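Removing mineral oil and body oil stains from cotton sheets

Posted by Viorica Softić, May 11, 2021

Massage oil, sunscreen and skin oils build up in cotton bedding and are not fully removed by a normal cold wash. Over time the residue oxidises, leaving a yellow or grey colour and a stale odour. The method below suits white and off-white cotton. Do not use it on wool, silk or anything labelled dry clean only.

You will need
Dishwashing liquid, plain, without moisturiser
Sodium percarbonate (oxygen bleach)
Laundry powder
A tub or laundry trough
A soft brush

Step 1. Pretreat
Lay the dry sheet flat. Apply dishwashing liquid directly to each mark and work it in with the brush, from the outer edge towards the centre. Leave for 30 minutes. Do not wet the fabric first; water slows the detergent getting into the oil.

Step 2. Soak
Dissolve the percarbonate in hot water at the rate given on the pack. Check the care label for the maximum temperature. Submerge the sheet fully and leave it for six hours or overnight. Coloured items must be soaked separately.

Step 3. Wash
Drain the soak water. Run the longest cotton cycle at the hottest setting the label allows, with a full dose of powder. Omit fabric softener, as it coats the fibres and holds oil. Select an extra rinse.

Step 4. Inspect before drying
Check the sheet damp, in daylight. Oil marks show as darker, translucent patches. If any remain, repeat from Step 1. Tumble drying sets residual oil and makes later removal difficult.

Step 5. Dry
Line dry in full sun where possible. Sunlight has a mild bleaching effect on white cotton.

Heavily used sheets should be soaked every 2 months. Pillowcases need it more often.

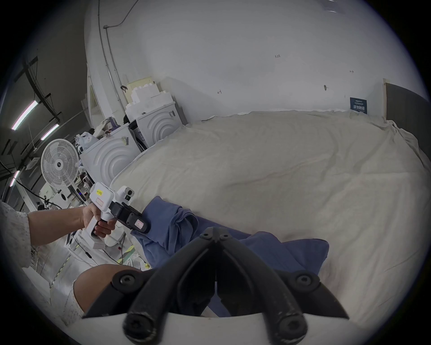

Off-white sheet and blue cloth on the bed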